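Fraser Room refurbishment, Wunurport
Progress report to the Dranilar Small Grants office
June 19, 2019

Hello everyone at Dranilar,

Second report, and a much happier one than the first! When I last wrote I was worried about the carpet and hadn't bought a single piece of seating. The carpet is now down, the cream seating has been delivered, and the room has started to feel like somewhere you'd want to sit for an afternoon. I've put the money further on for whoever needs it, but I'll start with the room. 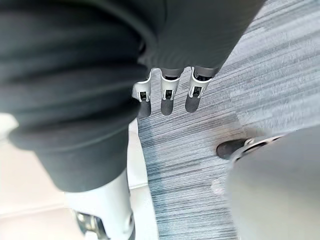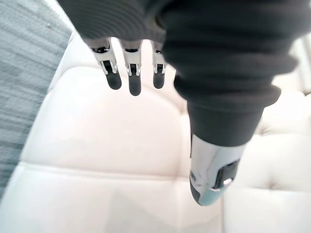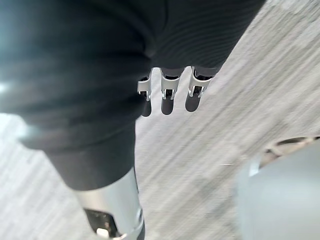
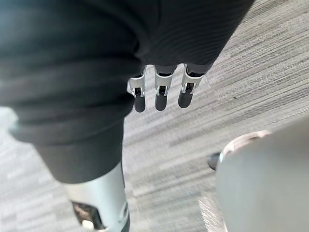

Cream tufted upholstery in the second picture, gray striped carpet in the fourth.

The carpet

You may remember we went back and forth on this one for weeks. The original plan was a plain beige, and I had more or less ordered it when the samples came and looked awful under our lights (sort of pink, I have no better word for it). The gray stripe was on the same sample card from Revby and I kept going back to it. Stripes are risky in a room that isn't square, and ours isn't - the wall by the corridor runs off at a slight angle, so a stripe can make the whole place look crooked if it starts from the wrong side. The fitters started from the window wall and let the odd bit fall by the corridor, where a bookcase is going to stand anyway. I'm very pleased with it.

It took them two days instead of one. The old adhesive came up in patches and they had to go over the floor again before the underlay went down. They didn't charge extra for the second day, which was kind, although I did have to move a meeting and two book club evenings to the back kitchen.

One thing still to fix: the threshold strip at the corridor door is the wrong height. If you come in with a stroller or a walker you feel a bump. A lower strip is on order and the fitters will come back to put it in. Until then there's a ramp mat over it that is ugly but does the job.

The seating

I know the choice of cream raised an eyebrow at your end, and I did read the comment in the margin of my last budget. I'll try again to win you over! The room faces north and had four dark brown chairs in it for as long as I've worked here, and people would put their heads in, decide it was gloomy, and go sit in the lobby. Light upholstery does a lot for a room like that. The tufting was my own preference, I'll admit. It looks a little dressed up, and the people who use this building deserve something that doesn't look like it came out of a waiting room.

On the practical side, I asked for a fabric that can be cleaned in place, and I've budgeted for one professional clean in October, when the room will have had a full summer of use. Crumbs get into tufting, I know. We bought a narrow brush attachment for the vacuum and it lives in the cupboard next to the door. Drinks are allowed, with side tables so that nobody has to balance a cup on the arm. I'd sooner clean the seat now and then than put up a sign telling people off.

The longest piece is 82 inches, and I measured the stairwell three times before I signed for it. It came up without taking any paint off the walls. The shorter one is 51 inches and is meant for the corner with the reading lamp, once I have a reading lamp.

A couple of people have said the seat is firmer than they expected. I like it that way, and so do the folks who find low, squashy sofas hard to get out of, but I've ordered a few cushions in a softer fill so people can suit themselves. I'm leaning toward charcoal for those. It sits nicely between the cream and the gray of the floor, and it'll hide a fingerprint or two.

Lights and walls

Less to tell you here. The walls were painted before the carpet went in, in a warm white. The ceiling lights are the old ones with new diffusers, and they're a big improvement on the yellowed covers we had. I had hoped to do the dimmer switch in this phase, but the electrician opened up the plate and found wiring that needs looking at properly, so I've asked for a separate quote. I don't want to guess at it. If it comes in too high I'll leave the dimmer out and buy two floor lamps, which would give a nicer evening light in any case.

The blinds are still the old blinds. They work, they're just a bit tired, and I'd like to see how the cream looks next to them over the summer before I spend anything.

Money

The carpet, underlay and fitting came in a touch under the quote. The seating was over, mostly on delivery, which I hadn't allowed enough for (the supplier charges by the floor and I had budgeted for the ground floor - my mistake). The two nearly cancel out. After all bills received to date we have $1,109 of your grant unspent.

From that I'd like to cover the cushions, the side tables, the threshold strip and the October clean. If there's anything left it goes toward the floor lamps. I don't need more from you at this stage and I'm not hinting! The one item I can't promise to fit inside the grant is the electrical work, and I'll write separately when I have the quote in my hand.

Invoices are in the packet that comes with this report. The Revby one has two pages and the second is easy to miss, so please turn it over. The delivery note for the seating has a handwritten correction on it, made at the door when the first copy had the wrong floor number.

What's been slower than I hoped

The bookcase. It was supposed to be here before the carpet and it isn't here yet. The maker has pushed the date back twice. I've asked for a firm date and have a second supplier in mind if I don't get one by the end of the month. The books themselves are in boxes in the back kitchen, where they are in everybody's way, mine most of all.

I also haven't finished the booking arrangements. At the moment people ask at the front desk and get written into a paper diary, which is fine for a quiet week and a muddle in a busy one. I'd like a simple shared calendar. We have one for the hall already and could probably add the Fraser Room to it, but I need an hour with somebody who understands how it was set up.

Next steps

Threshold strip in, mat gone
Bookcase delivered, books out of boxes and onto shelves
Side tables and cushions bought
Electrical quote received and sent on to you
Room added to the shared calendar
Upholstery clean booked for October

We've set the room up for no more than 30 people for talks, using stacking chairs from the hall along with the new seating. For everyday use it'll be far fewer, and I'd like to keep it that way. There are plenty of noisy rooms in this building and this one should be for sitting down.

If anyone from Dranilar is passing through Wunurport you're very welcome to come and try the cream seating for yourselves. Mornings are best, when the light comes off the building across the street and the whole window side brightens up. Ring the front desk first so I can make sure the ramp mat is straight and there's coffee on.

My next report will come after the October clean, and I'll send the electrical quote before then.

With many thanks from the Fraser Room project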